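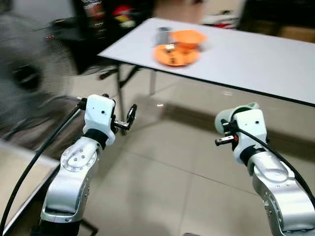
흰 상판의 테이블. 상판의 흰색은 조명과 주변 물체의 영향을 받는다.

흰색의 허용 오차
가구 상판의 백색은 어떻게 정해지고, 측정되고, 어긋나는가

2023년 12월 1일

가구 카탈로그에서 흰색은 대개 한 단어로 표기된다. 제조 현장의 사정은 다르다. 같은 품번의 상판이라도 도료 로트, 건조 온도, 도막 두께에 따라 색 좌표가 달라지고, 그 차이는 두 장을 나란히 놓는 순간 드러난다. 빨강이나 파랑 계열에서는 넘어갈 편차가 흰색에서는 반품 사유가 된다. 무채색에 가까울수록 사람의 눈이 색조 변화를 예민하게 구별하기 때문이다.

표면 측정 전문 업체 Caltunitz가 최근 정리한 상판 색차 자료에는 측정 기록 1,273건이 들어 있다. 대상은 사무용과 가정용 테이블 상판이며, 모두 납품 단계에서 '백색'으로 분류된 제품이다. 자료를 펼쳐 보면 명도는 비교적 좁은 구간에 모여 있는 반면 황색과 청색을 나타내는 축의 값은 길게 퍼져 있다. 밝기는 관리되고 있으나 색조는 그만큼 관리되지 않는다는 뜻이다.

숫자로 표현한 흰색

산업 현장에서 색을 기술할 때 가장 널리 쓰이는 좌표계는 CIELAB이다. L*은 명도, a*는 녹색에서 적색, b*는 청색에서 황색으로 이어지는 축이다. 이상적인 흰색은 L*이 100이고 a*와 b*가 0이지만 실제 도장면에서 이 값이 나오는 일은 없다. 백색 안료로 쓰이는 이산화티타늄은 가시광선의 단파장 끝, 즉 보라색에 가까운 영역에서 빛을 흡수한다. 안료를 많이 넣어도 도막은 약간 노랗게 기울고, 배합 담당자는 청색이나 자색 안료를 극소량 더해 이를 상쇄한다.

상쇄에는 대가가 따른다. 청색 안료는 황색 성분을 보정하면서 전체 반사율도 낮춘다. 색조가 중립에 가까워지는 만큼 명도가 떨어지고, 지나치면 회색으로 보인다. 형광증백제를 쓰면 반사율 손실을 피할 수 있지만 자외선이 있는 환경과 없는 환경에서 외관이 달라진다. 창가와 방 안쪽에 놓인 동일 제품이 다른 색으로 보인다는 민원 가운데 일부는 여기서 발생한다. 가구용 도료에서 형광증백제 사용이 제한적인 데에는 내광성이 낮다는 점도 작용한다.

두 색의 거리는 ΔE로 나타낸다. 초기의 ΔE 공식은 좌표 사이의 단순한 직선 거리였다. 계산은 쉽지만 인간의 지각과 잘 맞지 않는 구간이 있어 이후 보정 항을 넣은 공식이 도입되었고, 현재는 ΔE00을 함께 기재하는 경우가 많다. 납품 계약서에 단순히 'ΔE 1 이하'라고만 쓰여 있으면 분쟁의 소지가 있다. 공식에 따라 같은 시료쌍의 값이 달라지고, 광원과 관측 시야 조건도 빠져 있기 때문이다.

가구 제조사 Pruletti는 백색 상판에 대해 총색차와 별도로 Δb*의 한계를 두고 있다. 총색차가 같더라도 명도가 다른 경우와 황색도가 다른 경우의 시각적 인상은 같지 않다. 밝기가 조금 다른 두 장은 그림자나 조명 위치의 차이로 받아들여지기도 하지만, 한쪽이 누런 두 장은 오래된 제품과 새 제품으로 보인다. Pruletti의 사양서는 이 한계를 양의 방향과 음의 방향에서 다르게 설정한다. 황색 쪽이 더 좁다.

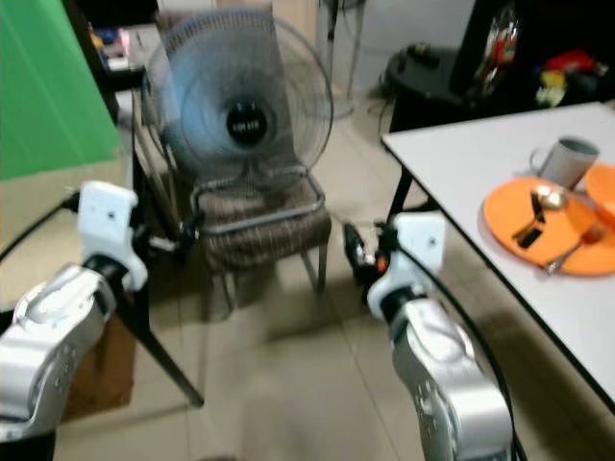
측정 형상도 사양서에 반드시 들어가야 할 항목이다. 분광측색계는 크게 두 방식으로 나뉜다. 하나는 시료에 45도로 빛을 비추고 수직 방향에서 받는 방식이며, 다른 하나는 적분구 안에서 확산광을 비추고 8도 방향에서 받는 방식이다. 적분구 방식은 정반사 성분을 포함하거나 제외할 수 있다. 정반사를 포함하면 표면 광택의 영향이 줄어 재료 자체의 색을 비교하기 좋다. 제외하거나 45도 방식을 쓰면 눈으로 본 인상에 가까워진다.

문제는 도료 공급사가 정반사 포함 값으로 합격 판정을 내리고, 가구 회사가 제외 값으로 수입 검사를 하는 경우다. 광택이 같으면 두 판정은 대체로 일치한다. 광택이 흔들리면 공급사의 자료에서는 멀쩡한 상판이 수입 검사에서 탈락한다. 양쪽의 기기에는 이상이 없고, 측정한 대상이 서로 다를 뿐이다.

기기 사이의 차이도 남는다. 같은 기종이라도 적분구 내벽의 오염, 광원의 노후, 백색 교정판의 상태에 따라 값이 이동한다. 교정판에 지문이 묻은 상태로 교정하면 그 뒤의 모든 시료가 실제보다 밝게 기록된다. Caltunitz의 절차서는 교정판을 닦는 천까지 지정하고 있으며, 하루의 첫 측정과 마지막 측정에 같은 점검용 타일을 사용한다. 두 값의 차이가 내부 한계를 넘으면 그날의 기록 전체를 보류한다.

광택이라는 변수

상판의 광택은 통상 60도 입사각으로 측정한다. 고광택면은 20도, 무광면은 85도로 보조 측정을 한다. 백색 상판에서 광택이 까다로운 이유는 도막의 확산 반사가 이미 높기 때문이다. 검은 표면에서는 정반사된 창문이나 등기구의 상이 어두운 바탕 위에 뚜렷하게 맺힌다. 흰 표면에서는 바탕이 밝아 상의 대비가 낮고, 광택 차이가 색 차이로 오인되기 쉽다.

수입 검사에서 '색이 뜬다'고 기록된 시료를 다시 측정하면 색차는 규격 안에 있고 광택만 벗어난 사례가 적지 않다. 소광제의 분산이 고르지 않거나 스프레이 패턴의 겹침 폭이 일정하지 않을 때 나타난다. 상판 중앙과 가장자리의 도막 두께가 다르면 용제가 빠져나가는 속도도 달라지고, 표면에 떠오르는 소광제의 배열이 바뀐다. 정면에서는 보이지 않다가 낮은 각도에서 줄무늬로 나타나는 유형이다.

유통사 Iyer는 이 유형을 걸러내기 위해 육안 검사대의 조도를 1,000럭스로 고정하고, 검사자가 상판을 정면과 낮은 각도에서 한 번씩 보도록 절차를 바꾸었다. 이전 검사대의 조도는 2,000럭스였다. 밝을수록 결함이 잘 보일 것이라는 판단이었으나, 흰 상판에서는 반사광이 과도해 검사자가 미세한 색조 차이를 놓치는 경우가 늘었다. 검사대 주변의 벽도 중간 밝기의 무채색 회색으로 다시 칠했다. 연두색이던 기존 벽은 상판에 옅은 녹색을 얹고 있었다.

벽의 색이 상판에 얹히는 현상은 검사실만의 일이 아니다. 흰 상판은 입사광의 대부분을 되돌려 보내므로 주변에서 반사되어 온 빛의 색도 거의 그대로 따른다. 오크 바닥이 깔린 방에서는 따뜻하게, 북향 창 가까이에서는 차갑게 보인다. 식기나 의자처럼 가까이 놓인 물체의 색도 국부적으로 영향을 준다. 매장에서 고른 흰색이 집에서 달라 보인다는 의견은 대부분 이 범위에서 설명된다.

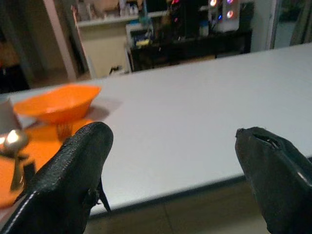

조명의 분광 분포는 그보다 더 복잡하게 작용한다. 백색 LED는 청색 칩과 형광체의 조합으로 빛을 만드는 방식이 일반적이며, 상관색온도가 같아도 분광 분포가 다를 수 있다. 두 상판의 안료 조성이 다르면 한 조명 아래에서는 같은 색으로 보이고 다른 조명 아래에서는 갈라진다. 조건등색이라 불리는 현상이다. 상판은 도장품이고 테두리는 수지 성형품일 때 자주 발생한다. 두 재료에 같은 안료를 쓸 수 없는 경우가 많아서, 한 광원에서 맞춘 배합이 다른 광원에서는 유지되지 않는다.

대책은 두 가지로 압축된다. 하나는 D65와 A 광원, 그리고 실제 사용 환경에 가까운 LED 조건까지 최소 세 가지 광원에서 색차를 계산하는 것이다. 다른 하나는 아예 테두리를 상판과 다른 색으로 설계하는 것이다. 후자는 품질 관리 부서가 선호하고 디자인 부서가 꺼린다. 색이 약간 다른 두 흰색은 결함으로 읽히지만, 확연히 다른 두 색은 의도로 읽힌다. 상판과 테두리 사이에 좁은 홈을 두는 방법도 있다. 인접면 사이에 그림자 선이 생기면 눈이 두 색을 직접 비교하기 어려워진다.

시간이 지난 뒤의 흰색

출고 시점의 색이 맞더라도 그 상태가 유지되는 것은 아니다. 황변의 원인은 수지의 산화, 자외선에 의한 결합 절단, 방향족 성분의 변화 등으로 나뉜다. 방향족 이소시아네이트를 경화제로 쓴 폴리우레탄 도막은 초기 물성이 좋고 가격이 낮지만 빛에 의해 누렇게 변한다. 지방족 계열은 변화가 적은 대신 단가가 높고 건조가 느리다. 눈에 보이는 상도에만 지방족을 쓰고 하도에는 방향족을 쓰는 절충이 흔하다. 상도가 얇으면 하도의 변색이 비쳐 올라온다.

어두운 곳에서 진행되는 황변도 있다. 유성 알키드 도막은 빛이 차단된 상태에서 오히려 더 노랗게 변하며, 다시 빛을 받으면 일부 회복된다. 장기간 포장된 채 창고에 있던 상판이 개봉 직후 누렇게 보였다가 시간이 지나면서 옅어졌다는 보고는 이 성질과 부합한다. 다만 포장재에 포함된 산화방지제가 표면으로 옮겨 와 변색을 일으키는 경우도 증상이 비슷하다. 두 원인을 구분하려면 포장재와 접촉한 부위의 형태를 먼저 확인해야 한다. 변색의 경계가 포장 완충재의 윤곽을 따른다면 이행성 변색을 의심할 수 있다.

도료 제품군 Sevix의 백색 상도는 개발 단계에서 2,000시간의 촉진 내광 시험을 거쳤다. 시험 시간만으로 제품 간 우열을 가릴 수는 없다. 광원의 종류, 필터, 복사조도, 흑판온도, 물 분무 여부가 다르면 같은 시간이라도 시료가 받는 부하가 다르다. 실내용 상판이라면 창유리를 통과한 햇빛을 모사하는 필터를 쓰는 것이 합당하다. 옥외 조건으로 시험하면 실사용에서 일어나지 않을 열화가 먼저 나타나 배합의 순위가 뒤바뀔 수 있다.

시험 결과는 보통 황색도 지수의 변화량으로 보고한다. 지수가 하나의 숫자라는 점은 편리하지만 색조가 황색에서 벗어나 녹색이나 적색으로 움직인 경우를 제대로 담지 못한다. 따라서 원래의 L*, a*, b* 값을 함께 보관해야 한다. 오래된 시험 성적서 가운데 지수만 남아 있고 좌표가 없는 것은 다른 조건으로 환산할 방법이 없다.
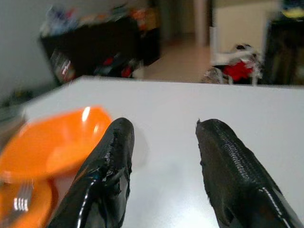
사용 중의 오염도 색 좌표를 움직인다. 상판에서 흔한 오염원은 커피와 차, 카레에 든 쿠르쿠민, 데님의 인디고, 고무 부품에 든 노화방지제다. 마지막 항목은 간과되기 쉽다. 탁상용 기기의 고무발이 오래 닿아 있던 자리에 갈색 자국이 남는 것은 표면에 때가 낀 것이 아니라 고무 성분이 도막 안으로 확산한 결과일 때가 있다. 이 경우 세제로 닦아도 색이 돌아오지 않는다. 연마해도 확산 깊이까지 깎아내지 않는 한 흔적이 남는다.

연마제가 든 세정재는 오염을 제거하면서 광택을 바꾼다. 무광 상판에서는 문지른 부위의 요철이 깎여 반들거리고, 유광 상판에서는 미세한 흠집이 생겨 뿌옇게 된다. 멜라민 폼도 연마 작용을 한다. 오염이 사라진 자리가 주변과 달라 보인다면 색이 아니라 광택을 먼저 의심하는 편이 맞다. 수입 검사에서 나타나는 혼동이 가정에서도 같은 형태로 반복된다.

표준판을 누가 보관하는가

색 관리의 마지막 단계는 기준의 보존이다. Pruletti는 백색 기준판 30장을 한 로트에서 제작해 공급사와 검사 부서에 나누어 보냈다. 각 기준판에는 측정값과 유효 기한이 기재되어 있다. 기준판도 도장면이므로 변색한다. 벽에 걸어 두고 수시로 대조하는 기준판은 서랍 속의 것보다 빨리 기준의 자격을 잃는다. 회사는 매년 1월에 기준판을 회수해 재측정하며, 한계를 벗어난 판은 폐기한다.

실물 기준판 대신 수치만을 기준으로 삼는 방식도 확산되고 있다. 기준값을 파일로 전달하면 판의 변색 문제는 없어진다. 대신 기기 간 차이가 고스란히 판정에 들어온다. Iyer는 두 방식을 병행한다. 일상 판정은 수치로 하고, 경계에 걸린 시료만 실물 기준판과 대조한다. 이때 대조할 두 면은 틈 없이 붙여 놓고 좌우를 바꾸어 다시 본다. 조명이 완전히 균일한 검사대는 드물고, 한쪽에 놓인 판이 늘 조금 더 밝게 보이기 때문이다.

교체용 상판의 주문에서는 기준의 의미가 또 달라진다. 구매자가 원하는 색은 현행 기준판의 색이 아니라 몇 해 사용한 기존 상판의 색이다. 규격에 맞는 신품을 보내면 이웃한 상판과 어긋나고, 기존 상판에 맞춰 배합하면 사내 규격에서 탈락한다. Pruletti는 이런 주문을 별도 품번으로 처리하고, 고객이 보낸 시료의 측정값을 작업 지시서에 첨부한다. 시료는 빛을 많이 받은 부위와 가려져 있던 부위에서 각각 채취하도록 요청한다. 두 부위의 값이 크게 다르면 한 장만 교체하는 방안은 권하지 않고, 같은 열의 상판 전체를 교체하는 견적을 함께 낸다.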